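2019-05-03, bench notes, footwear

Spent the morning on the slides from the Lengyel order. The plan was to settle how a pair should sit before we write up the sheet for Zira, as the December version only covered closed shoes and left out straps entirely.

Table was oiled last week and the smell has gone. Still no felt on it. I'd like to try a pair on bare wood and a pair on felt before buying any, the Hidel roll is 13 a meter and we'd need 7 meters for both tables.
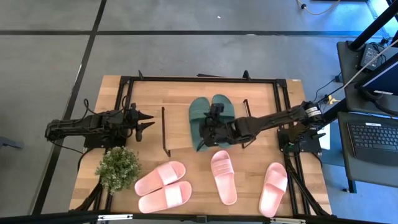
SLIDES, GREEN PAIR

Side by side near the top center of the table, a thin black stand on either side. Left one is at a slight angle, right one lies parallel beside it as far as I can judge. Toes away from the near edge. Keep this as the starting layout.

Color: the order says "forest". I'd call these a muted teal green, so check against the Flasach card before anything gets printed.

Straps are broad, so any tag has to go on the sole or hang off the side. The 500 small tags are too narrow for the string we have. Ask for the next size up, 1000 if the price drops.

To do:
- second pair, same layout, on felt
- move the stands out a bit and see if a larger size fits between them
- add a line for straps to the sheet
- find the other box of tissue, it was under the sink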